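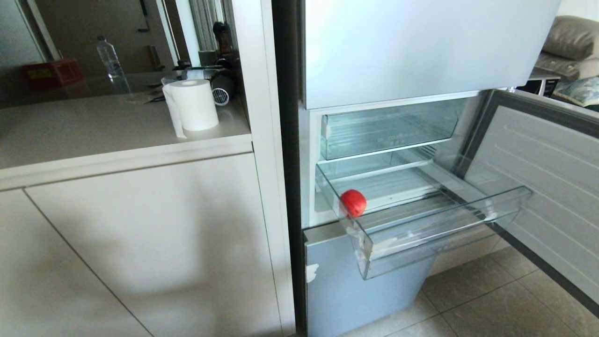
Skilard Conversation Prompt Set, Classroom Edition
Item no. 3403
Publisher: Stostier
Availability: in stock

The Skilard Classroom Edition is a printed set of 800 prompt cards for spoken English practice with adult and older teenage learners. It is used in pairs, in small groups and at round tables with a discussion leader. The set contains no grammar exercises and doesn't follow a textbook.

Each card carries one opening question on the front and two follow-up questions on the back. A code in the top right corner gives the level and the topic. The code B-14, for example, marks a second-level card from topic 14 (Work and Shifts). Cards can be sorted back into order by code after a session.

Levels

The set is divided into five levels, A through E. Level A questions can be answered in one short sentence using the present tense. Level B adds past events and plans. Level C asks for a reason or a comparison. Levels D and E ask the speaker to report another person's view, disagree with it, or describe a situation that hasn't happened. The levels were written for speaking only and don't line up exactly with reading or placement test scores. A group that reads well may still need to start at B.

Vocabulary on the cards is drawn from a controlled list of 1853 words. Words outside the list appear only at Level E and are explained at the bottom of the card. The full list is printed in the leader's guide, in alphabetical order and again by topic.

Contents

Prompt cards, boxed by level
Leader's guide, spiral bound
Blank cards for local topics
Sand timer, three minutes
Turn marker
Index dividers

Card specification

Cards are printed on uncoated stock and can be written on in pencil. They are not laminated. Front text is set at 16 point and back text at 12 point. Level is shown by letter and by a border pattern, so the cards can be sorted without relying on color. Corners are rounded.

Group size

One box (one level) supplies a group of up to 12 people for a full term of weekly sessions with little repetition. For mixed groups, the guide recommends drawing from two neighboring levels and letting each speaker choose. Drawing from three or more levels at once is possible but makes turn lengths uneven – the guide gives a seating plan for leaders who need to do it anyway.

Leader's guide

The guide was written by Lucyna Marciniak and Maximiliano Ibarra. It covers session timing, pairing, handling long silences, and when to correct. Its standard session plan runs 60 minutes and can be cut to 45 by dropping the second pair round. Topic notes by Kumiko Ichikawa mark the cards that touch on family, money, health or immigration status, which some leaders prefer to remove before a first meeting. These cards have a small open circle next to the code.

Changes from the previous edition

Topic 9 (Telephones) has been rewritten and is now Calls and Messages. Topic 22 has been split in two. Level A questions using "have you ever" have moved to Level B. Card size is unchanged, and old and new cards can be stored in the same boxes, but codes from topic 23 upward no longer match. A conversion table is on the inside back cover of the guide.

Replacement parts

Single level boxes, the guide and the timer can be ordered separately. Individual cards are not sold. Missing or misprinted cards reported within 60 days of delivery are replaced free of charge; include the card code and the batch letter from the bottom of the box.

Related items

Gallardo Listening Pack: recorded answers to selected Level B and C cards, several speakers per card
Kisamance Card Rack: desktop rack, holds all five level boxes
Skilard Home Edition: Levels A to C only, no guide

School and library orders are handled by Oriana Tapia. Purchase orders are accepted. The next printing is scheduled for June, and orders for more than ten sets may be filled from that printing.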